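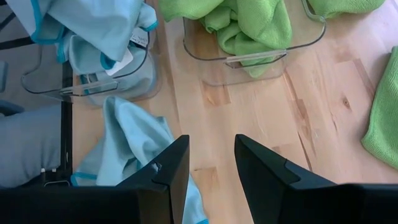 Flarkden > The firm > About us

Flarkden cleans holiday cottages. We started with one cottage, which belonged to an aunt, and we were not paid for it. The aunt told her neighbours, the neighbours had cottages too, and by the following October there was a van.

We now look after 164 properties between Bresa and the coast, most of them let by the week and all of them with at least one drawer nobody can open. Changeovers run from ten until four. In that time the beds are stripped, the oven is faced up to, and up to 80 bags of linen go back to the laundry at Onel, where they are kind enough not to ask about the towels.

The company is run by Jinfeng Zou, who came to us from hotels and still folds the end of the toilet roll into a point if left alone. She wrote our checklist. It has 262 lines, including one for the top of the fridge, and owners who have read it tend to go quiet for a bit and then sign.
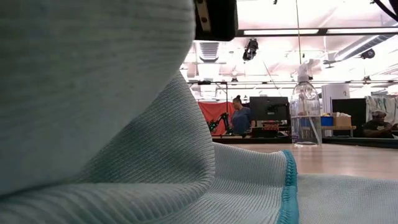
Ribbed microfibre with a teal hem.

We don't do bleach on slate, we don't do hot tubs, and we no longer do the barn at Mfinanga — the owner knows why. We do lost property. Phone chargers are kept for 100 days, teddy bears until somebody rings up in tears, which is usually the same evening.

Our cleaners are on the payroll and are paid for the drive between jobs. This makes us a little dearer than the chap with the card in the post office window. He is very good, and when he goes on holiday he sends his customers to us.

New owners are welcome to ring the office any morning. Please have your key safe code ready, and please check that it is the current one.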